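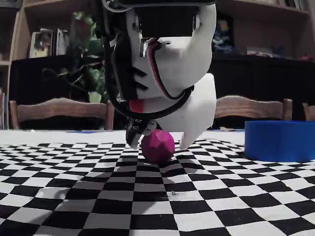 Should a school robotics club spend a whole term on picking up a ball and putting it in a tub?

I think it should, and I'd go further and say it ought to be the only thing the first-years are allowed to do until they're properly sick of it.

I've been helping out with the Ferninside robotics club for a few years now, and every February we have the same argument. The kids arrive wanting to build something that walks, or talks, or fights (mostly fights). Some of the parents want that too. They've seen the videos, they've paid their $20 for the term, and they'd quite like a machine that does a backflip by Easter. Then I get up and tell them that we'll be moving one small ball a short distance across a table. You should hear the groan!

I do get it. From the outside it looks like a job a toddler could do, and a toddler would be quicker. But I've come to think the small dull task is where all the good stuff is hiding, and that we've talked ourselves into believing kids need fireworks to stay interested.

Take grabbing. You'd think you close the fingers and that's that. Then the students find out that a ball with flat sides doesn't sit the way a smooth one does, and that coming down a touch too far to one side sends it off across the table. So somebody suggests going slower. Somebody else suggests coming in at a different angle. A third kid, who hasn't spoken in weeks, asks how the arm is meant to know where the ball is in the first place, and there goes the rest of the session. I love that session. I'd run it every week if they let me.

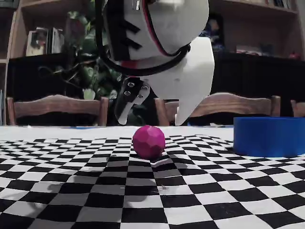 And the arguments are theirs, which matters a lot to me. With the big flashy kits, most of the thinking has been done at the factory. You follow the booklet, you click part A into part B, and at the end it does the thing on the box. Lovely. But when it doesn't do the thing on the box, the kids look straight at an adult. In our club they look at each other, or they look at the ball, and then they start bickering about it in quite technical language.

Our rule last year was that a group could call the task done when they'd had 20 clean drops in a row. I thought that was fairly generous. One group, who'd named their project Sterero (they won't tell me what it means and I suspect it's a typo they got attached to), reached nineteen and then missed. There was real despair. They went back through their notes, changed one thing, and started again from nothing. I've sat through plenty of assemblies about resilience that taught less than that one miss did.

There's a fair case against me, and I hear it most from the people who run the Inance challenge, our regional competition. They had 32 teams enter last time and they put on a great day, with lights and music and a course that changes every round. Their view is that a deadline and a crowd bring kids in who'd never join a club, and I think they're right about that. A couple of our keenest members came to us after watching the finals. I've no wish to see it shut down.

What bothers me is what happens in the run-up. Teams learn the course. They tune everything for one run on one day, and if it scores, nobody goes back to ask why it worked. I've had students come back from Inance with a ribbon and no clue what their own code was doing. Ask them to shift the tub a hand's width to the left and the whole thing falls over. I'd give them more marks for understanding that than for the ribbon, but I don't hand out the marks.

So here's what I'd like to see, in Ferninside and anywhere else that's got a table and a few stubborn teenagers.

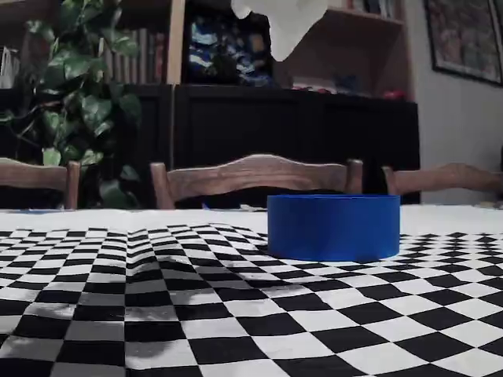 What I'd change

First off, let the task be boring and let the reasons be interesting. Keep the ball and keep the tub. Then move the tub. Dim the lights. Rumple the mat a bit. Each of those is a whole new problem to a robot, and it costs you nothing. Our club budget for odds and ends was $50 last year and we didn't spend all of it.

Second, make them write down the misses. We keep an exercise book for it and the entries are wonderful, half science and half diary. "Went too early." "Went too early again, why." I'd rather read that book than any poster with glitter on it.

And please, could we stop asking first-years to present at the end of term as though they'd launched a satellite? Let a visitor come in and have a go at the controls themselves. They always miss. Then they get that look on their face, and they ask for another turn, and we're usually late packing up.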